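Cuaderno de obra y puesta a punto, casa de alquiler Oltach
Enero. Entrada del taller de mantenimiento

Llegada a las 8:40. La casa sigue cerrada desde el último cambio de inquilinos y huele a humedad en el pasillo de abajo. Abro todo, dejo las contraventanas del lado norte enganchadas y pongo la calefacción a 19. La caldera arranca al segundo intento. Presión baja, relleno hasta 1,5 y purgo los radiadores de los dos dormitorios pequeños. El del baño de arriba pierde un poco por la llave, apretado con teflón nuevo. Hay que volver a mirarlo antes de irnos.

Lista que traíamos de la oficina de Midska, que es quien lleva las reservas:

- revisar la cocina exterior
- cambiar la cerradura de la caseta de la piscina
- colchón de la habitación verde
- inventario de vajilla
- actualizar la hoja de llegada (el desvío viejo ya no vale)

Cocina exterior. La plancha está bien, solo grasa en el cajón recogedor. El grill tiene un quemador que no da llama en la mitad derecha. Desmontado, inyector tapado con tela de araña, limpio con aguja y aire. Ahora prende entero pero la llama se ve más amarilla que en los otros. Anotado para pedir el inyector a Prodora junto con la goma de la manguera, que caduca este año. El microondas de fuera no calienta. Probado con un vaso de agua, dos minutos, sale igual que entró. No merece reparación, propongo retirarlo y subir el de la cocina de dentro, que casi no usan en verano. Que decida la oficina.

El frigorífico pequeño enfría, pero la puerta no cierra sola si la casa está desnivelada hacia el muro. Calzada la pata delantera izquierda.

Caseta de la piscina: cerradura cambiada, dos llaves nuevas. Una queda en el cajetín de entrada y la otra va al llavero del taller. Las viejas, al bote de chatarra. La puerta roza abajo y no la he cepillado; con este tiempo la madera está hinchada y en mayo nos quedaría holgada.

Limpieza después de las reparaciones: terminada planta baja y escalera. Falta la habitación verde, que se hará cuando salga el colchón viejo.

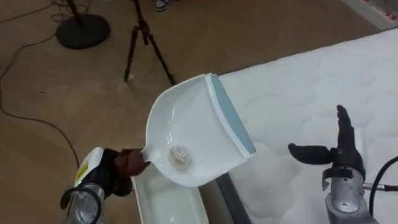

Recogedor blanco con labio de goma azul claro, bandeja debajo.

Colchón. El nuevo es de 140 y el somier también, comprobado con metro porque la otra vez no lo fue. El viejo se baja mejor por la terraza que por la escalera, que tiene el giro estrecho. Hacen falta dos personas. Lo dejo para la próxima visita.

Vajilla. Faltan tazas de desayuno, sobran platos hondos de tres juegos distintos. Las copas están justas. He apartado 4 platos con el borde picado y no los repongo hasta saber si Midska quiere cambiar el juego entero o seguir completando. Mi opinión es cambiarlo, completar sale caro y no casa nada con nada. El abrelatas, como siempre, no aparece.

Hoja de llegada. La indicación actual manda a la gente por el camino del depósito, que está cortado con una cadena. He hecho el recorrido en coche y queda así:

Saliendo del pueblo por la carretera de la costa, pasar el vivero Blöndal. En la rotonda siguiente, segunda salida. Seguir hasta ver el transformador a la izquierda y, 300 metros después, entrar por el camino de tierra a la derecha. La casa es la del portón gris. No hacer caso al navegador si manda girar antes del transformador.

Convendría añadir que el portón se abre hacia fuera. En el pilar hay dos golpes de parachoques, uno reciente.

Otras cosas vistas:

La arqueta junto a los pinos está llena de agujas. Vaciada a mano. Si llueve fuerte volverá a llenarse, habría que ponerle rejilla.

La wifi llega al porche y no llega a la caseta. Los inquilinos de agosto se quejaron de eso en el libro de visitas. Un repetidor en la ventana de la cocina quizá bastaría, por probar.

La tumbona de la esquina tiene la lona rajada por la costura. Se puede coser, traer hilo grueso.

El cartel con las normas de la piscina se ha descolorido y ya no se lee el horario. Pedir copia nueva.

Cierro a las 16:15. Llave del radiador del baño seca al tacto. Calefacción bajada a 12, agua cortada en la llave general, luz dejada por el frigorífico de dentro.

Pendiente: inyector y goma (Prodora), colchón, repetidor, rejilla de la arqueta, respuesta sobre vajilla y microondas.

Taller de mantenimiento Oltach · Contacto: a través de la oficina de reservas · © Oltach · Volver arriba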